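Review: Nurkurex two-arm kit, after one term in our school robotics club
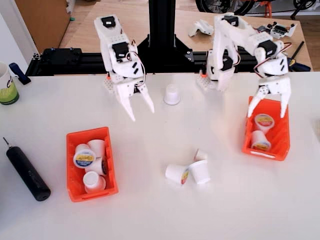 I help with the robotics club in a secondary school, and last autumn we bought our first kit with arms instead of wheels. Before this we did only line followers, and the older students became bored with them. The Nurkurex set gives you two arms, the servos, the control boards and the files to print every white part again when it breaks. The task we chose for the term was sorting coffee pods. They are light, they cost nothing, and they are not easy to hold: a pod standing upright gives the fingers something to close on, but one that lies on its side is a different problem, and in a pile of three it is worse. The two orange bins stand one on each side, so each arm has its own place to drop.

What we paid

The kit was 217 dollars for one arm without the motors. With motors, boards, power supplies and the second arm the price was of course much higher, and I advise you to ask for a full quotation before you promise anything to your school. We ordered from Tosalau and the parcel came in 28 days. One bag of screws was missing. They sent it without discussion, but we lost a meeting.

Assembly

The printed parts are good. The holes were clean and only two needed to be opened with a drill. The manual is less good. It shows the left arm and then tells you to "repeat for the other," and this is where my students made their mistakes, as the wires of the second arm must go on the other side if you want the elbow to fold completely. We took it apart again. An electric screwdriver is a big help, but please use it on low power. The plastic threads are soft and one student destroyed a base plate in a second.

The rail is my favorite part of the set. Both arms are fixed on the same black aluminum profile, so the distance between them stays the same. In the beginning we fixed the arms directly on the table and we had to teach the positions again each week.

The grippers

The fingers are long and pointed. For taking one pod from a group this shape is very good, because it enters between two pods without pushing the third. For lifting something heavy it is poor. We tried a full glue stick and the fingers bent. The surface is also slippery. We put thin rubber on the inside for some weeks, then removed it when it started to come off, and changed the closing angle in the program instead. That worked well enough.

The software

The kit comes with a program named Vidmar. It records the movement when you guide the arm by hand and plays it back. The younger students understood it in one afternoon. The older ones wanted to write their own code, and for this the documentation is thin. Most of the answers we found in the user forum, where one long thread about servo calibration has 2963 replies. I did not read all of them. The search function is your friend.

Be careful with the servo numbers. If two motors have the same number, the program does not warn you, and both will move together. Write the number on each motor with a marker before you install it.

The competition

Our students are preparing for the Grerkavton regional in March, in the category for two arms. The rules there ask that both arms work at the same time, and Vidmar can play only one recording for each arm with no check between them. If both arms go to the middle of the table, they can hit each other. Our students solved it with a simple waiting signal. I think the maker should include this in the next version.

Good points: strong rail, clean parts, easy first lesson, replacement parts you can print yourself.

Weak points: manual for the second arm, slippery fingers, no warning for double servo numbers.

I give it four stars of five. For a club with students under twelve I would buy only one arm and wait a year with the second.

Posted Wednesday, February 12, 2025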